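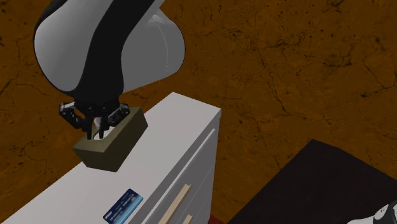
Is background randomisation doing anything for my policy?

Asked in: Simulation and learning

I'm trying to reproduce the randomised-scene result from the Treladik write-up on our own setup and I've reached the stage where I no longer trust any number I produce. One simulated arm on a pedestal, a white chest of drawers, a tissue box on top and a bit of clutter. The task is to pull a tissue. I train on 2000 generated demonstrations and swap the background texture per episode from the Mokgate set, which has 452 of them, many apparently collected by someone with strong feelings about rust.

My trouble is the control. With textures swapped, the policy succeeds in 112 of 543 test episodes. With one plain grey background throughout, it does better. The write-up promises the opposite, with a graph, and the graph has very thin error bars.

Things I've checked: the same seeds, the same number of gradient steps, the same camera placement in both runs. Things I've not checked: whether I understand the method.

The clutter moves as well. A card is always in, but the pencil is only there in part of the set, which I'd assumed was harmless.
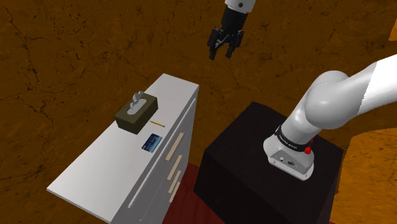 Siriwan: What are you testing on? If your test episodes use the plain grey background then of course the grey-trained policy wins, it has been revising from the exam paper. The claim in the write-up is about unseen textures. Hold back a slice of the texture set, train on the rest, and run both policies on the held-back slice. Until you do that you've measured how much randomisation costs you at home, and it does cost something. I'd also fix the clutter for now. You're varying two things and blaming one of them.

Second answer

Agree with the above but check the lighting too. In Plelusus the texture swap used to reset the light to its default unless you set it again after loading, so the "randomised" run got different shadows from the control. I lost most of August to this. No idea if it's been fixed, I stopped looking.

Third answer

just use more demos

Comment from the asker

Test set was plain grey. All of it. I would like to say I had a reason. Rerunning now with held-back textures and the pencil out, light set by hand after loading. As for more demos, the 2000 already take all night and the machine is next to my desk – it sounds like a hairdryer with a grudge. Will post both sets of numbers when they're in, including if the grey one wins again.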